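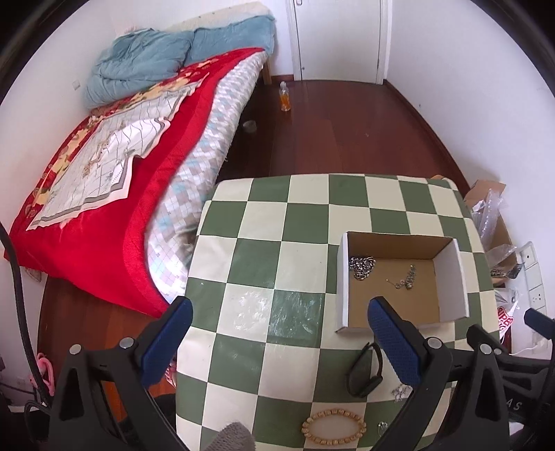

# Changing the bed over for autumn

October 18, 2018

I gave in on Sunday night. I'd been lying there with cold feet since the weekend before, telling myself it was far too early for the thick covers, and then at two in the morning I got up and put socks on, and that settled it. The red blanket is back on the bed!

I love that blanket far more than it deserves. It doesn't go with anything else I own (the pale blue bits were chosen on purpose, by a calmer version of me) and in May, when it goes away again, the whole room looks tidier. But there's something about a great big slab of red when you come up the stairs on a dark evening. I'm never without it from now until spring.

## The great cupboard clear-out

Of course you can't just take one blanket out of our airing cupboard. Everything came out with it, including 37 pillowcases, which I know because I laid them all along the landing and counted them like a lunatic. We have four pillows. Some of those cases came from my mum's house and have gone so thin you can read through them, and I still couldn't put them in the rag bag. I did manage to part with 12, so be proud of me.

I also found the tablecloth from Badau that I accused my sister of borrowing. Sorry, Jo. It was under the beach towels.

## Washing wool without tears

My neighbour Endang Oei has been sorting me out on this subject for years, ever since I shrank a cardigan down to doll size and hung it on the line where she could see it. Her rules, as far as I can remember them:

- Cool water, always, and less soap than you think.
- Don't wring it. Roll it in a towel and kneel on it.
- Dry it flat, out of the sun, and turn it over at teatime.
- Never, ever trust the "wool" setting on somebody else's machine.

I've been using the Skerent flakes she gave me and they're lovely, though they do take an age to dissolve. I whisk them into a jug of warm water first and let it cool down before it goes anywhere near the wool. The liquid sort from Lirkus is quicker but it made me sneeze, and the bottle leaked all over the shelf.

## Smells and moths

We had moths last year – two jumpers gone and a hole in my good scarf – so I'm taking it seriously this time. Cedar balls in every drawer, lavender bags between the spare sheets, and the hoover right into the corners, which I'd been putting off.

The lavender is from our own front path and there wasn't much of it after that dry summer. If anyone has a moth trick that doesn't make the bedroom smell like a church hall, please leave it in the comments. Next on the list is the curtains, once I've found the hooks.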